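Filed under: Home & Energy > Keeping Heat In

Lowering heating emissions in an older living room

Most of the carbon a house puts out in winter comes from space heating. The measures below need no installer and can be done in one room at a time.

1. Bleed the radiators with the pump off. Start downstairs. Close the valve when water appears, then check boiler pressure.

2. Leave a gap of 200 mm between any sofa and the radiator behind it. Upholstery set hard against a panel absorbs heat and keeps the thermostatic valve warm, so it shuts early.

3. Lower the boiler flow temperature in steps of 4 degrees, one step a week. Stop when the room no longer reaches its set point by evening. A condensing boiler recovers little heat from its flue gas if the return water is too hot.

4. Seal skirting gaps with flexible filler. Do not seal air bricks or trickle vents -- they are there for combustion air and damp.

5. Line the curtains and end them at the sill where a radiator sits below the window.

6. Record the gas meter weekly from December. Compare like with like: a mild week proves nothing.

We use cookies to remember your region and units. Accept / Manage settings

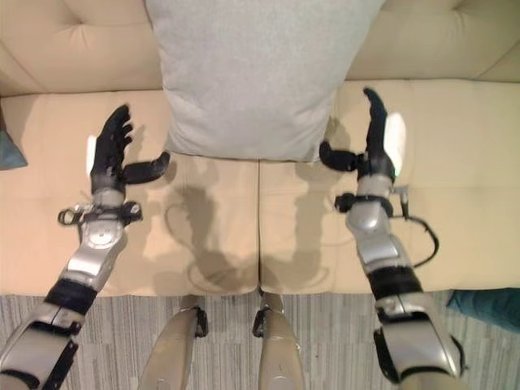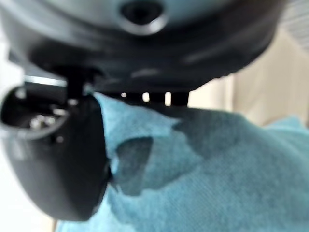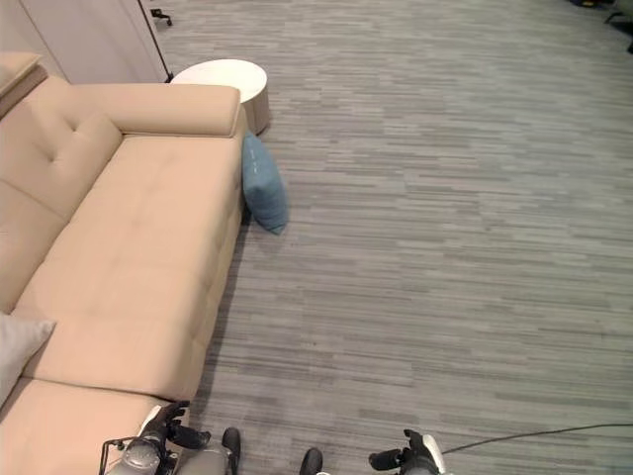
Danica Tichý writes that step 3 should carry a warning for homes with a hot water cylinder, where the stored water must still reach 60 degrees, and that on her system the two temperatures had to be set separately -- the installer's manual gave the procedure, the user's booklet did not.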